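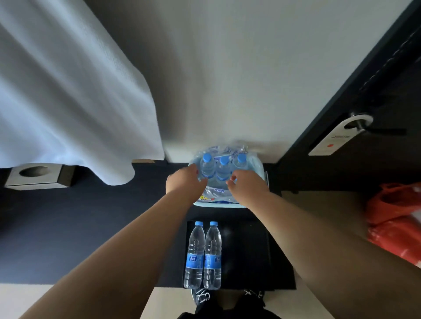 Bottle practice for Herneo: two on the tray, the rest of the pack against the wall.

I got to Plarkonstead a little after four in the afternoon with a notebook and a very long list of questions, most of which I never got around to asking. The captain of the student robotics club had already started talking before I got my coat off, and I mostly just tried to keep up (my handwriting from that first page is a disaster).

The project is called Herneo. It's the club's entry for the Verbruggen, the student contest in May where every team has to get a robot to do small household jobs in a room it has never been in before. The captain, a third-year who switched over from civil engineering, wants to win it badly and doesn't mind saying so.

"We came in seventh last time," she told me. "Our arm was beautiful. It could put a cup on a shelf all day long, as long as it was our cup and our shelf. Then we got to the contest and they gave us a different cup!"

So this year the club is spending most of its hours on examples. Members record themselves doing ordinary chores from their own point of view, looking down at their own hands, and the recordings go into training the robot. I asked how many they needed.

"We said 3,000 clips. We're at 2,680 as of this morning, and I would love 3,100, so we can throw out the bad ones and still be fine. Everybody has bad ones. I have a whole evening where I forgot to look at what I was doing. You get a lovely view of a wall."

Bottled water is one of the jobs on the list, and I have to admit I hadn't thought of it as hard. You have a pack, you have bottles, you move them. She laughed at me for quite a while.

"Okay, but think about the plastic! It's shiny, it crinkles, it changes shape every time you touch it. You and I see a bottle under there. The robot sees a lot of glare and some blue caps. And then a loose bottle is clear, with clear water in it, and it's lying down, so it might roll. My own mother asked why we didn't pick something easier, and I said, this is the easy list."

She let me try one. I was told to move at normal speed and keep both hands in view, and of course the second someone tells you to move at normal speed you forget what that is. I pinched at the wrap like I was defusing something. "Too careful," she said. "You're acting. Do it like you're thirsty." My second go was better – she said it might even survive the sorting.

The sorting, by the way, is the part the club complains about. Each clip gets watched by two people and labeled by hand, and first-years are expected to get through 500 before they're allowed near the arm itself. I wondered if that scared people off.

"A few, sure. But the ones who stay get really good at noticing hands. You start seeing it at dinner. Which finger goes first, what the other hand is up to. I can't watch anybody open a bag of chips anymore."

Money came up too. The Zamulska fund paid for the arm's new wrist, and the rest comes out of dues and one bake sale that she asked me not to describe. They'd like a second arm, but it won't happen before the contest.

I asked what she'd work on after that, and she was already looking past me at the next name on the sign-up sheet. "Laundry," she said. "Fitted sheets. Ask me again in the fall and see if I'm still smiling."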